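Subject: Re: [teleop] Zamfir bin task, second round of demos
From: Conceição Serrano
Date: 2023-11-09

View of the simulated cell as the operators get it at the moment:
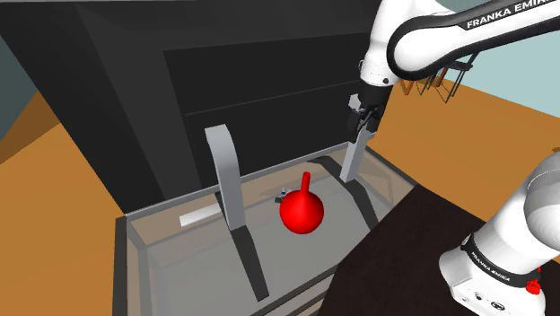 Zamfir bin scene in the simulator, gripper over the right-hand grey panel.

Replies inline.

> Are the curved panels staying in the bin? Half of my failed
> demos are the fingers clipping the right one on the way down.

They stay for this round. Come in high, line up over the red bulb and take it by the neck. If you touch a panel, keep recording and tag the demo "contact" -- don't delete it. Cliris filters on the tag at export, and I would like the recoveries kept.

> What do you want done with the small white and blue object
> beside the bulb?

Leave it alone. The same goes for the flat white bar. Neither is a target until January.

> How many are still needed before we retrain?

The set stands at 174 usable demos out of a planned 400. Of those, 19 were recorded with the old wrist scaling and will be replayed before we decide whether to keep them. Please check that your Cliris client shows build 2223 before you start. Older builds drop the gripper signal when the hand controller goes to sleep, and the arm then holds its last command with no warning.

The Skeltthorpe people are recording by hand-guiding on the real arm, so their files have a different colour of label in the browser. Don't merge the two sets -- Nendolance wants them trained separately first.

Conceição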